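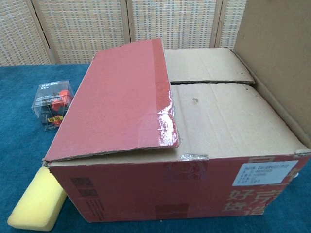
I moved into the flat in Groretcombe with very little, and for the first few weeks I ordered things as I noticed I didn't have them. A tin opener one day, a lamp the next. The result is that I have spent a good part of this spring opening parcels on the floor, and I have opinions about boxes now. The red one with the big Chinese characters on the front is the best of the lot. It is a proper corrugated box, brown on the inside, and apart from a small puncture in one flap and some frayed edges it is in decent shape.

I keep boxes. My mother did too, and when we cleared her loft we found the one from a food mixer that had been thrown out years before. I'm trying to be stricter. My rule is 3 at a time, folded flat behind the wardrobe, and anything beyond that goes out with the recycling. This one is staying, which means the box the saucepans came in has to go.

Heloísa Magalhães, who lives downstairs, wants some for her move in July. She is going to the other side of Wullora and has more books than I would care to carry. I told her not to put books in anything this big. I did that once and the bottom gave way on the stairs, with Damian Sadowski on the lower end. He was good about it, but he has not offered to help since. Big boxes are for bedding, cushions, coats and lampshades. Books go in small ones, and if you ask at the greengrocer early enough they will let you have the banana kind with the handles.

Tape is the other thing. I used to pull it off by hand and it took the top layer of card with it, so the next lot of tape had nothing decent to stick to. Now I run a knife along the join with only the tip showing and leave the old tape where it is. It looks untidy but it holds. If there is an old address label I cover it with a bit of brown paper - parcel firms will happily read the wrong one.

I also flatten the box the same day if I can. Left standing up it fills with things. Last month I found two jumpers, a phone charger and the instructions for the Rozīte shelf in one, all of which I had been looking for. The shelf went up without the instructions and is not quite level.

The small stuff from this week still needs a home. I have a drawer for that, but the drawer is full, so sorting it out is tomorrow's job.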